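楕円のパンかご、Windauの「Kurnby」を使ってみて

朝食のテーブルにかごがひとつあるだけで、パンの時間がこんなに楽しくなるのか! というのが、使い始めて最初の感想です。

うちではずっと、パンは焼けた順に大皿へ積むか、買ってきた袋のまま出すかのどちらかでした。味は同じなんだから入れ物なんて、と思っていたんです。それが、雑貨店のCeklowでWindauの「Kurnby」というシリーズを見かけて、手に取ったらもう戻せなくなりました。昨年の9月に買って、それからほとんど毎週出しています。

気に入っているのは、まず形です。丸いかごは家にもありましたが、長さのあるパンを入れるとどうしても端が飛び出して、ほかのものとぶつかるんですよね。楕円だと細長いロールがすっと納まるし、食卓の上でも横長に置けるので、お皿やカップの並びを邪魔しません。四人分のカップとバター皿を並べてもまだ余裕があって、小さめのテーブルのお宅にはとくに向いていると思います。

色は赤みのある茶色。写真で見たときは少し濃いかなと心配しましたが、パンを入れるとこれがよく合うんです。こんがりした皮の色がきれいに引き立って、近所のスーパーの袋入りロールまで、なんだかちょっといいお店のものに見えてきます(家族にもそう言われました)。わたしは薄いグレーのリネンのクロスと合わせるのがいちばん好きで、白いクロスよりも落ち着いた感じになります。
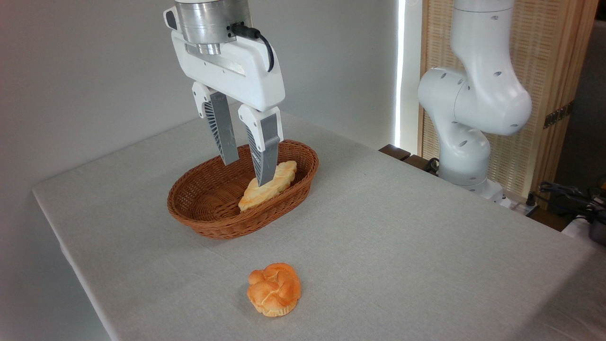
編み目の細かさもうれしいところ。細い材がきゅっと詰まって編まれているので、クロワッサンのくずがぽろぽろ下に落ちにくく、食後のクロスの片づけが前よりずっと楽になりました。とはいえ隙間はちゃんとあるので、粉砂糖をふったパンのときは紙ナプキンを一枚敷いています。

縁は太めの三つ編みのような仕上げになっていて、ここが見た目のポイントでもあり、持ちやすさのポイントでもあります。指をかけたときの当たりがやわらかくて、パンを盛ったまま台所から運んでも不安がありません。安いかごだと縁のささくれが気になることがありますが、うちのものは今のところ一度も引っかかっていません。

入れるパンは、編み込みのロールや、こぶのように結んだブリオッシュがとにかく似合います! 表面に凹凸のあるパンと編み目の相性がいいのでしょうね。逆に、角食のスライスはあまり得意ではなくて、立てて並べると倒れてくるし、寝かせると場所をとります。トースト派の方は、四角いかごを選んだほうが使いやすいはずです。

焼きたてを入れるときは、少し冷ましてからにしています。熱いまま入れると底のほうに湯気がこもって、せっかくの皮がしんなりしてしまうので。布をかけるならふんわりと。

お手入れは、使い終わったら逆さにして軽くたたき、乾いた刷毛で編み目をなぞるだけ。一度ジャムをこぼして慌てましたが、固く絞った布で拭いて、風通しのいい窓辺に置いておいたらきれいになりました。丸洗いはしていません。

比べる相手として、前に使っていたKahsayの浅いパントレーのことも少し。あちらは洗いやすくて重ねられるのが長所で、来客が多いときは今も引っぱり出します。ただ浅いぶん、丸いパンがころんと転がり出ることがあって、テーブルの端に置くと気が気ではありませんでした。Kurnbyは縁に高さがあるので、ロールを内側に立てかけておけるのがいいんです。上から手を伸ばして、ひょいと取れます。

困っている点もひとつ書いておくと、重ねてしまえる形ではないので、棚の中で意外と場所をとります。うちはもう諦めて出しっぱなし。パンのない日は、りんごやみかんの定位置になっています。

点数をつけるなら100点満点で94点。引いたぶんは収納と、角食のことです。次は同じシリーズのひとまわり小さいものを、バターナイフとジャムの瓶用にねらっています。

2026年5月11日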